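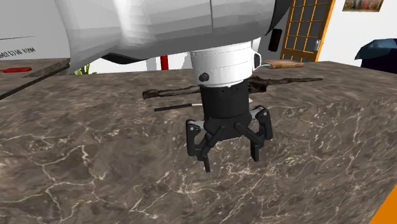
Drill press tune-up notes, the ones I wish I'd had in December

Posted on March 13, 2024 in Shop Tips, Drill Press, Old Iron

I've had a few emails asking what I do to a used drill press when it first comes in the door, and I keep typing out the same answer, so I'm putting it all on one page. I am not a machinist. I'm a guy with a garage and a soft spot for floor-standing drill presses that other people have given up on. My current one is an old Radu with a step pulley head, and before that I had a little bench model with no name on it at all, and most of what follows works on either.

Before you buy it

Bring a straight rod, a flashlight and a rag. Wipe off the quill, run it all the way down and grab the end of it. Wiggle it side to side and front to back. A tiny bit of movement is normal on an old machine. If you can hear it clunk, knock the price down or go home. Then spin the spindle by hand with the belt loose. You're feeling for gravel. Dry bearings feel stiff and even, bad bearings feel like there's sand in a pepper mill, and once you've felt both you won't mix them up again.

Look at the table too. Every used drill press table has a few holes in it where somebody went through the work and kept going. I don't care about those. What I do care about is a crack near the clamp where the table bracket goes around the column. People reef on that clamp with a pipe and the casting gives up. I walked away from a really pretty machine over that and I'm still a little sad about it.

Getting it home

Take the head off. I know, you don't want to, it's two setscrews and a lot of grunting, but a drill press is all head and no feet and it wants to fall on its face the whole way. Lower the table right down to the base first. Support the head before you loosen anything (I mean really support it, with a second person whose back works) and lift it straight up off the column. Lay it down in the truck on an old blanket, motor side up. If the motor unbolts easily, do that first and save yourself the weight.

Cleaning

Unplug it. If it has a hardwired cord, coil the cord up and tie it where you can see the plug.

I start with a plastic scraper and paper towels and get the big stuff off dry. Old oil mixed with sawdust sets up like fudge, and if you spray it first you just make brown soup that runs into places you can't reach. After the dry pass I go over it with mineral spirits and a cheap brush, windows open, gloves on, rags laid out flat outside to dry afterward. Don't wad them up in the trash can.

For rust on the column and table I use a gray abrasive pad and light oil, and I just keep going until I'm bored. Go around the column, not up and down it. If there's pitting, leave it. You're not going to sand out a pit on a column without making it fit the table bracket badly.

I have tried the fancy rust gels. Jolán Pintér from my old woodturning club swears by a brush-on one and her machines do look great, so if you've got the patience, go for it! I find it drips on the floor and then I have a very clean stripe in my concrete.

The rack and the table crank

If your table goes up and down with a crank, there's a loose rack standing in a groove next to the column and a worm gear in the bracket. They're usually packed with chips. Pull the collar off the top, lift out the rack, and scrub both with a stiff toothbrush. I put paste wax on the column and a smear of grease on the worm, and that's all. Grease on the rack itself just grabs every chip you make and you're back where you started by summer.

One thing that had me stumped for a whole evening: the rack has to be able to swing around the column with the table. If the collar is pushed down too tight, the table binds when you swing it sideways and you'll think the bracket is bent. Back the collar off just until the rack moves freely and tighten the setscrew again.

Belts

If the belt has been sitting in one position for years it's taken a set, and it'll thump. You can run it for a while and see if it relaxes. Mine didn't, so I put in a link belt and I'm very happy with it. Smooth, quiet, and I could make it up to length without knowing what the original was. Mind the arrows on the links. They go in the direction of travel, and I put mine on backwards the first time.

Don't crank the belt tension. Push on the middle of the belt with your thumb, and if it gives about the width of the belt you're fine. Too tight is hard on the bearings and makes a hum you'll blame on the motor.

Check that the pulleys line up, too. I lay a straightedge across both faces. On mine the motor pulley had crept down its shaft, and moving it back up got rid of most of the noise I'd been chasing.

The chuck

Okay, this is where people get frustrated. If your bit wobbles, it's the bit, the chuck, the taper or the spindle, and you want to check them in that order, cheapest first. Roll the bit on a piece of glass. If it's straight, put a good piece of drill rod in the chuck and turn it by hand with an indicator against it. If the rod wobbles, take it out, turn it a third of the way around, and try again. Then pull the chuck and put the indicator right inside or against the spindle nose.

Most of the time it's crud on the taper. One chip smaller than a grain of salt will throw the whole thing off. Clean the taper and the socket with a bit of solvent on a lint-free rag, then dry them completely. No oil! The taper holds by friction and oil is the last thing it needs. Open the jaws all the way so they're up inside the body, push the chuck on by hand with a little twist, and give it one good smack from below with a dead-blow mallet or a block of wood. If it falls off when you start drilling, clean it again.

If the chuck itself is stiff, I open and close it a bunch of times with solvent running through it, blow it out (eye protection, please, it will spit at you) and put a couple of drops of light oil down between the jaws. Intan Lumenta wrote in to tell me she soaks hers in a coffee can overnight. I tried it and it worked on one I'd written off, so thank you, Intan.

The return spring

Be careful with this one. The coiled spring on the left side of the head pulls the quill back up, and it's under tension even when the machine's unplugged. If the quill won't come back up, first clean and oil the quill, as a sticky quill feels just like a weak spring. If you really do need more tension, wear heavy gloves, keep a firm hold on the spring cap, back the nuts off only far enough to let the cap clear its notch, and turn it one notch at a time. Do not let go of the cap. I did, once, on the bench machine, and spent the rest of the afternoon winding it back in and using words.

Squaring the table

Bend a piece of stiff wire into a Z shape, chuck up one end, and lower it until the other end just touches the table. Turn the spindle by hand and see where it drags and where it floats. Side to side you fix with the tilt bolt under the table. Front to back there's usually no adjustment, so if it's off you shim. I used strips cut from a soda can between the table and the bracket. My neighbor thinks this is hilarious but it's still square.

Don't trust the angle scale on the bracket. Mine reads 2 degrees when the table's dead level and I just wrote that on it in marker.

Odds and ends

Paste wax on the table every few weeks if your shop is damp. Buff it or it gums up.

Put a scrap board on the table and clamp it down. When it looks like Swiss cheese, flip it over.

I keep the speed chart taped inside the belt cover. The factory one had faded to nothing, so I drew my own. Slow for big bits and steel, faster for small bits and wood. When I'm not sure I start slow.

A Pena vise is heavy and ugly and I love it. Bolt it down or clamp it, don't hold it, especially when the bit is about to break through.

For light oil I've been using Grultix from the farm store. Any plain machine oil will do.

Take the chuck key out. Every time. I hung mine on a magnet on the head, and I don't let go of it while it's in the chuck.

Next up is the motor, which has started clicking when it slows down. I suspect the start switch, but I haven't had the end bell off yet. If you've been inside one of these Radu motors, leave me a comment, I'd like to know which screws are going to fight me.

Filed under: Drill Press, Maintenance, Cleaning and Rust
Previous: Sharpening twist bits by hand
Next: Fixing a sloppy bandsaw guide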